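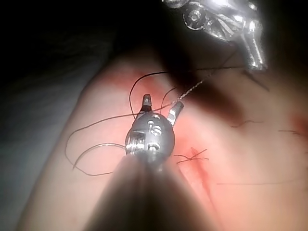

Tetteh Suturing Set: read me first

Stitches on practice skin, driven by people, recorded for a policy that would like to do the driving itself. It has not earned this yet.

What you get
300 episodes, one folder each. Every folder holds the wrist video, joint positions for both instruments, jaw angles, and a text file called notes, in which the operator says what went wrong. Read the notes. Clotilde Pons writes good ones.

Splits
200 for training, 45 for validation, the rest for test. Splits go by pad, so the same piece of skin never turns up on both sides. Version one did not do this and scored wonderfully.

Operators
Damián Ventura, Clotilde Pons, Jelle Claeys. Jelle is left-handed and it shows in the thread loops. Please don't mirror his episodes to "fix" them.

Known problems
- Thread is thin and dark, and so are shadows. The segmentation masks confuse the two whenever it suits them.
- Pads get reused. Old stitches and stray thread ends are left in on purpose.
- Episode 113 contains one knot and four attempts at it. Labeled "success" after some debate.
- Jaw angle drifts in the June recordings. Subtract the offset in calib.txt.

Not for use on anyone with a pulse.

Questions to Jeanine Aerts. Complaints about the masks to Tatu Mwakalinga, who made them.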